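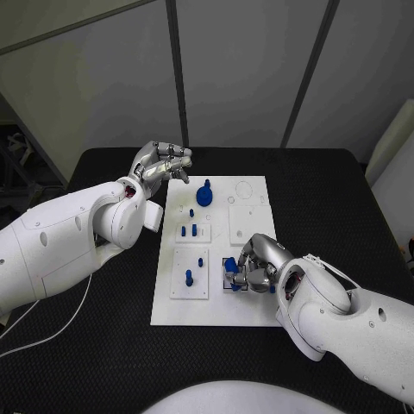

3.2 Layout of the peg and outline board

Figure 2. The board on the textured black table. Blue parts stand on and around the raised white plates; printed outlines mark positions on the board surface.

The work surface used throughout this study is a single large white board laid on a black table. The table top has a fine diamond pattern, and a plain partition wall of pale gray panels closes off the view behind it. This setting was chosen after early trials in June, in which participants working in an open room looked up from the board more often than the task required. The partition does not make the room silent, but it gives every participant the same background.

The design of the board follows the general form of the sorting and placing boards long used in hand therapy and in the assessment of fine hand skills. It differs from most of them in one respect. A conventional pegboard repeats the same hole many times, so that the score depends mainly on speed. The present board, referred to below as the Nundska layout, brings together parts of different shapes and sizes and gives them different kinds of destination. Some positions are raised plates. Others are no more than printed lines, and a part placed there is held by nothing except its own weight.

The printed outlines include circles of different sizes, an oval near the top right edge, and a black square toward the lower middle (Figure 2). Small slot markings are printed to the right of the smaller raised plate. The outlines were kept thin so that a part set slightly off center leaves an uneven border of white that can be read from above. Scoring by eye was found to be adequate for the larger outlines. For the smallest circle, the two raters used a clear overlay, and differences between them were settled by a second reading on a later day.

All loose parts are blue. Color was held constant because earlier work by the first author, using the Foretti set, had shown that participants grouped parts by color even when they were told that color carried no meaning. With one color only, the choice of the next part must rest on shape, size, or distance from the hand. The blue also stands out well against the white board, which was of value to the older participants and to those who removed their reading glasses for the session.

The parts fall into two broad groups. The first consists of cylindrical pegs, such as the pair standing side by side on the raised plate at the middle left. The second group contains parts with a less regular profile. Among these is a cone-shaped part with a short post, seen near the top center of the board. It has a wide side and a narrow side, and participants differed in which of these they took hold of first. Caoimhe Moynihan, who prepared the coding scheme, recorded the first point of contact as a separate variable for this part alone.

The raised plates serve a different purpose from the outlines. A change in height, even a small one, requires the part to be lifted clear of the board, and sliding is no longer possible. Participants who slid parts from one outline to another - a practice that the instructions neither encouraged nor ruled out - had to give it up when they reached a plate. The number of slides per session was therefore counted only for moves between printed positions.

3.3 Procedure

Each session consisted of 9 placements followed by a return phase, in which the parts were taken back to their starting positions in any order. The time limit was 90 seconds for the placements. No limit was set for the return phase. In all, 80 sessions were completed, and the last was held on 26/09/2018. Two sessions were left out of the analysis because the board had been turned between the practice run and the scored run.

Before each session the board was wiped with a dry cloth and checked against a printed plan. Junaid Ghauri carried out this check in every case. The plan gives the starting position of each part and the direction in which the board is to be laid, with the square outline nearest to the working side. A part found out of position was reset before the session began, and the correction was entered in the session log.

Instructions were read aloud from a card. Participants were asked to work at a steady pace, to place each part fully inside its outline where an outline was given, and to leave a fallen part where it lay until the current placement was finished. They were not told which part to begin with. The order of placement was free, and it is examined in Section 4 together with the measures of accuracy.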